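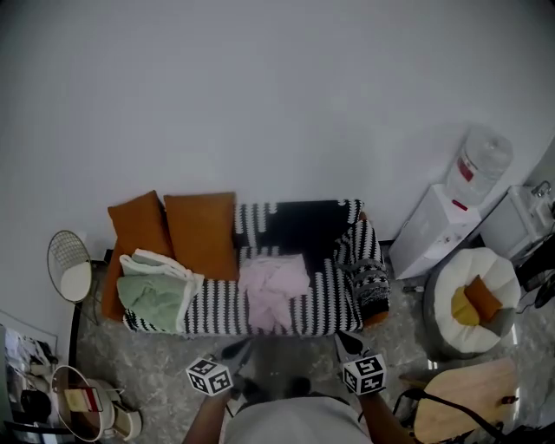 Search this site
Enter keywords Go

Penry House family room - progress report to the Grevov Fund

July 23, 2019
By Ffion Hopkin

Dear Morfudd,

I'm so pleased to be writing this one! When you visited in the spring the family room was a stack of chairs and a very tired carpet, and now we have somewhere people can sit down, have a drink of water and fold a few blankets with us. The carpet has gone, the walls are white, and parents have started asking whether they can stay on after their appointments (yes, of course they can).

Where the money has gone

You awarded us 3636 pounds in all. The largest part, 900 pounds, went on making good the walls and getting the room painted. Arwel Eynon did the work and was wonderfully patient about us changing our minds over the skirting. Furniture and soft things came to 403 pounds, well under what we'd put in the bid, mainly thanks to the sofa being second-hand. I've sent the receipts separately to Rhiannon Rees at your office, apart from one for paint which Arwel is still hunting for.

The sofa corner

We argued over this corner more than anything else in the room. The sofa is a small two-seater and we did wonder if it was too small, but it leaves the floor clear for pushchairs and I wouldn't swap it now. The black-and-white zigzag throw goes over the seat, back and arms, and it has done more for the room than the paint did, in my opinion - it looks like somebody's front room. Orange cushions at the left-hand end, a dark patterned one with a Nordic look over on the right arm, and a little side table with a round wire-mesh top for a mug or a pair of glasses.

The water dispenser stands to the right of it. It was Meirion Owen's idea to have it so close and he was right, people help themselves.

Blankets and throws

We keep a soft green blanket with a white edge and a pale pink cloth on the sofa for anyone who feels the cold. They get used, so there is always folding to do, and it has turned into a nice small job to do while you chat. The throw is the awkward one. It is big, it slides, and it wants pulling straight along the back before anything else goes on. Meirion has written out an order for it (throw first, then cushions, then blankets) and we'll pin it up once the noticeboard arrives from Herneo.
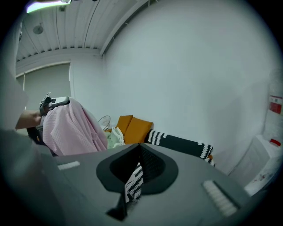

Still to do

- Noticeboard, ordered, due in August.
- Some proper shelving for the left-hand side. There is a shelf there now but it fills up with bags and papers.
- A second throw in the same pattern, so that one can be in the wash. 40 pounds set aside.
- A hook for the poster, which is leaning against the wall for now.

If there is anything left over after the shelving I'd love to put it towards a reading lamp. Could you let me know if that would need a change to the agreement? Rhiannon thought a short email might be enough.

Do come and see us when you're next this way - the kettle is in the office next door and you'd be very welcome to try the sofa.

Ffion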